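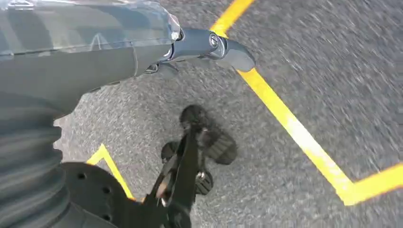
Home Guides Downloads Forum Contact

January, by Damis

Section 4: Getting your records into Bridimora

By now you should have the program installed and an empty catalog open (if you don't, go back to Section 3 and do the bit about picking a folder, it takes a minute). This is the long section. I did it with my own shelves over most of a winter, 2,790 records in all, and I made plenty of mistakes that I'd like to save you from.

Before you start

You'll want a cup of something, a soft cloth, and a clear spot where you can put a stack down without it sliding. I work one shelf at a time and I don't pull the next one until everything's back. My first try was four shelves at once, all over the floor, and I lost a whole evening just working out what I'd already typed in.

Caution: Don't leave stacks lying flat near a heater or in a sunny window, even for an afternoon. Keep them standing up if you can.

4.1 Set up your shelf codes

1. Open Settings and choose Shelves. You'll see one shelf already there called Main. Leave it alone for now.

2. Click Add Shelf and give it a short code. I use one letter and one number, so A1, A2, B1 and so on. You get up to 26 letters, and if you need more than that, I'd love to see your house!

3. Under Size, pick the size most of the shelf holds. Mine are nearly all 12 inch. You can still put a single on a 12 inch shelf, the program just flags it with a little yellow dot.

4. Click Save before you add the next one. The window doesn't warn you if you close it with unsaved shelves, and yes, I found that out the slow way.

Note: Shelf codes can be changed later, but the change doesn't show on labels you've already printed.

4.2 Add your first record by hand

I know you want to skip straight to the import. Please do a handful by hand first, so you know what a good entry looks like.

1. Press N for a new entry.

2. Type the artist the way you'd look for it on the shelf. I file solo singers by last name and bands by the first word, dropping "The". Bridimora has a Sort As box for this, so the name can still read normally on screen.

3. Fill in the catalog number from the spine or the label. If the two don't match (it happens more than you'd think with reissues), go with the label and put the spine number in Notes.

4. Choose a grade for the record and a separate grade for the sleeve. Be a bit mean. I graded everything too high in the beginning and had to redo three shelves of it.

5. Pick the shelf code and press Save.
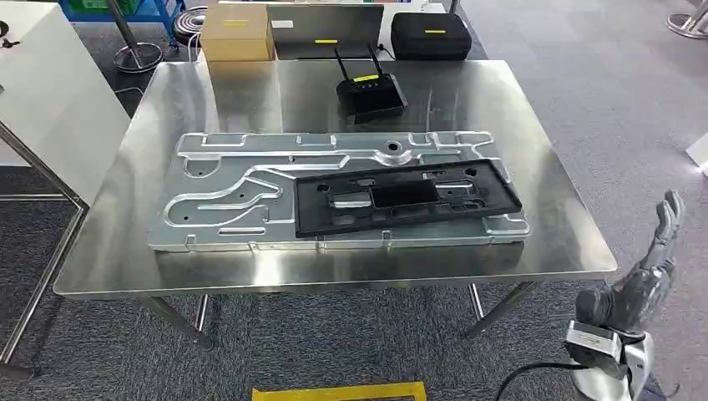

4.3 Import a list you already have

If you kept a spreadsheet, or you're coming over from Privard like I did, this will save you weeks.

1. Save your list as a CSV file. In Privard that's File, then Export, then Plain List. Don't use Full Backup, because Bridimora can't open it.

2. In Bridimora, choose Import and point it at the file. Give it time. Mine sat there looking frozen and then came back perfectly fine.

3. Match up the columns. Artist and Title usually find their own way. Year almost never does, so check that one yourself.

4. Click Preview and scroll down a good long way. Accents and ampersands are the usual trouble. If you see odd characters where an accent should be, cancel, change Text Type to UTF-8, and try again.

5. Click Import All.

When it's done you'll get a list called Unmatched. Mine had 221 entries in it and I groaned out loud, but most were the same problem, a stray space after the catalog number. Select them all, choose Trim Spaces, then Try Again. What's left you fix one by one.

Caution: Don't run the same import twice. There's no check for doubles in this version, and the only way back is to restore your last backup.

4.4 Print your divider labels

1. Choose Print, then Dividers.

2. Pick your label sheet from the list. I use the Villanueva ones, the wide kind with the rounded corners. If yours isn't listed, choose Custom and measure a label with a ruler.

3. Print one page on plain paper and hold it up to the light behind a label sheet. If it's off, nudge the Top Margin and print again.

4. Load the label sheets and print the rest.

Backups are in Section 5. Do that one the same day, please.

Last updated: January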